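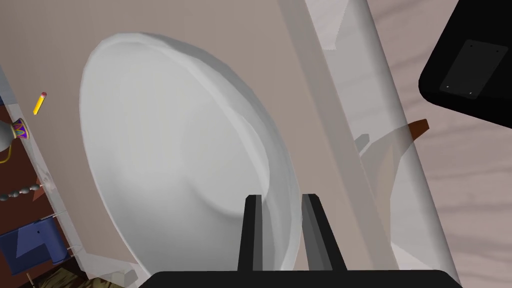 On the big screen at Taltarley: the gripper's two fingers at the rim of the white bowl in the simulated flat.

The open day at Harano's Taltarley site began at ten in the morning, in a long room with a kettle at one end and a projector at the other. The robot everyone had come to see was inside the computer. Harano writes the software that tells household robots how to move their arms, and in November it invited the public in to watch it being tested in a made-up home.

Elsa Hirvonen, who ran the morning session, kept her introduction short. The home is called Mofokeng, after the street where the company had its first office. It has a dining table, a bed, a few pictures on the walls and plenty of crockery. The robot has two arms. Its job that day was to take hold of things on tables, a task Harano has been working on for 8 months.

"A bowl is harder than people expect," she said. "It's wide, it's smooth, and you only have the edge to hold."

Visitors could choose between the view from the robot's body and the view from either gripper. The gripper views took some getting used to. The wrist turns, so the room turns with it, and a few people in the front row were tilting their heads to follow. Dumisani Zulu, a retired fitter who had come by bus with his grandson, asked whether the robot minded that the floor was where the wall should be. Hirvonen said it had no opinion. The software works out which way is down from the position of the joints.

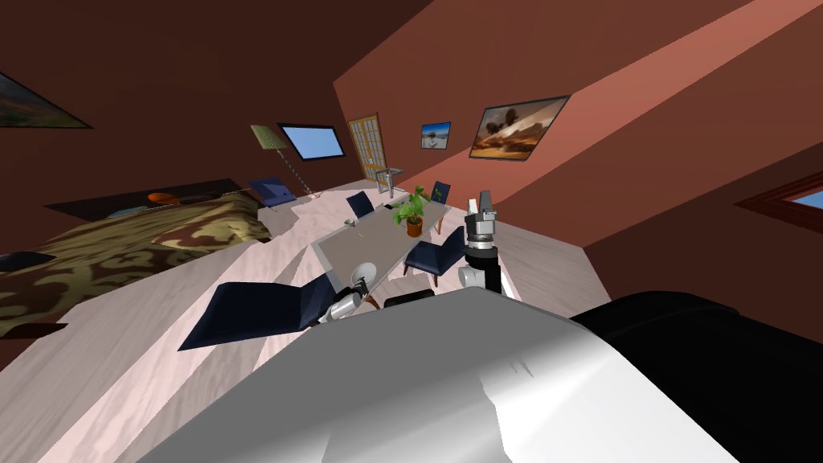
Most of the questions were about the furniture. Chairs are a nuisance to a robot this size, and the programmers move them between runs so that the software can't simply learn one layout. Hamisi Massawe looks after the rooms. He has built 176 versions of the Mofokeng flat, changing the chairs, the lamp or the colour of the walls, and he keeps a list of them in a paper notebook. He said he had grown fond of the camouflage blanket on the bed and had left it in more versions than he should have.

Before lunch there was a longer talk on Grokmont, the program that decides where the fingers should go. Thulani Du Plessis wrote much of it. He showed how it offers several grips for each object, scores them and sends the best one to the arm. If the score is too low the arm waits and the gripper looks again from another side. Each look takes 2 seconds, and it feels longer when a room full of people is watching.

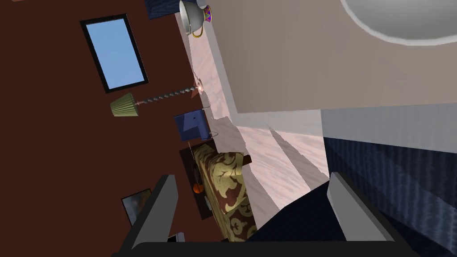
Some visitors wanted to know when a machine like this would be clearing their own tables. Du Plessis would not give a year. A real kitchen has steam, wet plates and children in it, he said, and the simulated one has none of those so far. Massawe is working on the wet plates.

After lunch the grandson was given a turn at the controls, with Thabiso Coetzee from the testing team beside him. He drove the left arm slowly towards the dining table, stopped, backed away and tried again from the other side. Coetzee let him carry on well past his turn.

Harano plans another open day in the spring. There is space for 60 people and places are free, but they must be booked. The car park at Taltarley is small, and the bus stops outside the gate.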